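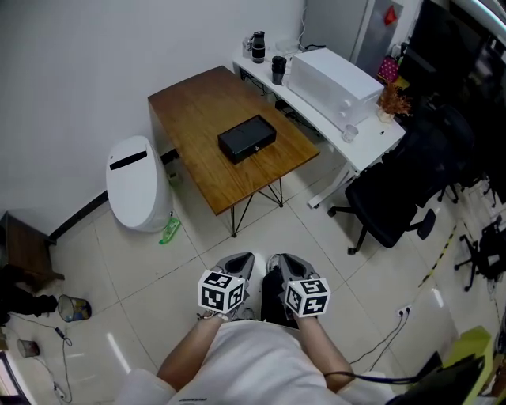
September 2021, Monday, cube day

Came in to find the left hand tracking beautifully and the right hand somewhere in the ceiling. Arnout had left a note on the bench reading "right cube sulking again", which I suppose counts as a fault report.

Usual order of suspicion: markers, calibration, cable, me.

Markers first. Held both cubes down at my sides over the tiles and turned them face by face while Hajar read off the ids from the screen. Left cube: every face found, no swaps. Right cube: four faces fine, one intermittent, one never. The face that never turned up had been stuck on a quarter turn out from the drawing. The detector saw it perfectly well, then the cube solver threw it away because it disagreed with its neighbours. So the software was right and had been right since Thursday, and I owe it several withdrawn remarks.

The intermittent face was a lifted corner. Not much, but enough to bend the outer row of squares when the cube tilts. Peeled both faces, cleaned off the old glue with the stuff Driss keeps in the unlabelled bottle (Driss, please label the bottle), printed two new ones and stuck them down against the jig. Left them under a weight over lunch.

Note for whoever does this next: print at actual size. The printer driver has gone back to "fit to page" on its own, as it did in January. Measure the black square with the callipers before you cut. I cut first. Second sheet was fine.

After lunch

Redid the cube calibration. Took 200 views, turning slowly, both cubes. The script rejected 28 of them, mostly where I had a thumb over a corner. Residual on the right is now level with the left. Wrote the new file as cubes_right_b and left the old one where it was, in case I have been too pleased with myself.

Then the arm. Numitz follows the right cube at 60 per cent speed without the twitch at the top of the stroke. At full speed there is still a small hesitation when the cube passes close to the body and the solver drops to a single face. Shaimaa thinks it's the filter and I think it's the lighting, as the tiles throw the ceiling lights straight back up at you. We have agreed to try her thing first. She was right about the gearbox.

Other jobs while the arm was off:

Wrist connector reseated. It clicked this time. I don't believe it clicked last time.

Gripper pads wiped, not replaced. The spare set in the Kesuston bag is for the other gripper. I have now opened that bag and been disappointed by it three times, so I've written on it.

Brake test done, all joints hold. Joint 4 has its small noise. Nestor says it has always had its small noise.

Backed up the controller before touching anything, for once.

Still to do

Filter change (Shaimaa). Keep the old value in a comment, please.

Drawing of the cube needs an arrow on each face showing which way is up. I stared at it for a good while this morning before finding the tiny one in the corner, which is also wrong for face 5.

Make a spare right cube. Arnout has the blanks.

Eight-minute follow run at full speed once the filter is in, both hands, log everything. If the right hand goes back to the ceiling, load the old calibration and come and find me before you peel anything.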